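Side gate and posts, day two
Jan 30, 2023 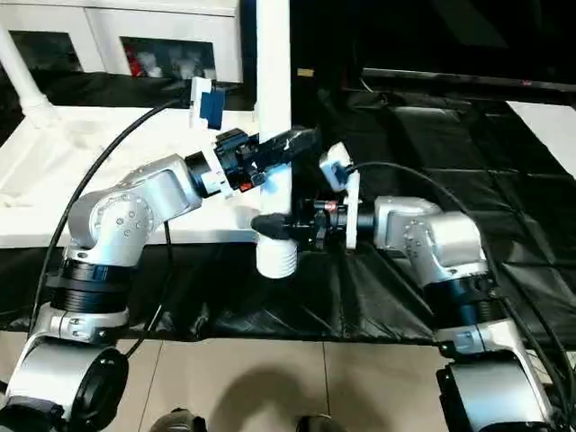
Why did the latch post lean in the first place? The concrete collar stopped well short of the frost depth, and water sitting on top of it had softened the soil on the driveway side.

I dug the rest of it out this morning. The old collar came up in two pieces, the larger one still gripping the stub of the post. The wood was sound above grade and soft for a hand's width below it, worst where the concrete had been left dished. Whoever set it finished the top flat or a little hollow. I have now found the same thing on every post along the Clason side, so I assume one person did the run in one weekend.

New hole is 12 inches across at the top and slightly wider at the bottom. Clay starts under the topsoil and goes all the way down. I hit one root, not live, and cut it with the reciprocating saw. The bar was slow going in the clay but the clamshell digger was worse. It would not close on anything.

Post is pressure-treated, rated for ground contact. I sealed the cut end with the copper preservative and set it on gravel, tamped in two lifts. Checked plumb on two faces, braced both ways with scrap furring and stakes, then checked again after the first bag went in. It had moved toward the house by less than the width of the bubble line. Pulled it back and re-screwed the brace.

Used fast-setting mix. The bags are 50 pounds each. I wet-mixed in the barrow this time. The dry-pour method left a crumbly layer on the hinge post on Sunday and I did not like the look of it. Crowned the top with a trowel so it sheds away from the wood on all four sides. Covered with a scrap of tarp against the cold overnight. Low is supposed to stay above freezing but I do not trust the forecast near the creek.

Line check: string from the hinge post to the corner at Brundivberg Lane. The three middle posts are within tolerance. The fourth is out toward the sidewalk by nearly the thickness of a picket. It is solid, so it stays. I will shim the rails there.

Gate opening, measured at top, middle and bottom, came out the same at all three. Needs to be measured again once the concrete has cured, before I cut the frame. Last time I cut the frame first and spent an afternoon planing the latch stile.

Hardware. The Omgate hinge set is here, strap type, adjustable at the pintle. Instructions call for through bolts on the gate side and lag screws on the post side. I plan to through-bolt both. The supplied lags look short for a gate this heavy. The latch is still on back order. Temporary fix is the old slide bolt, cleaned up with a wire brush.

Phoned Ekwueme Lumber regarding pickets. They have cedar in stock, dog-eared, and will sell a bundle of 100 without the delivery charge if I pick up. Some of the last bundle had loose knots, so I want to sort through it at the yard before paying. Rails are extra and I have not priced them.

Permit office returned my message. Replacement in kind at the same height does not need a permit, but the corner section has to stay clear of the sight triangle. The reference number for the call is 1109. Writing it here so it is in one place.

Spent so far: concrete, gravel, two posts, preservative, one saw blade. Receipts are in the coffee can.

To do next:
Leave the braces on until the end of the week.
Buy carriage bolts, galvanized, long enough for the post plus washer and nut.
Re-measure the opening.
Fill the low spot by the downspout before it rains into the new collar.
Return the clamshell digger.

Left wrist is sore from the bar. Stopped at four.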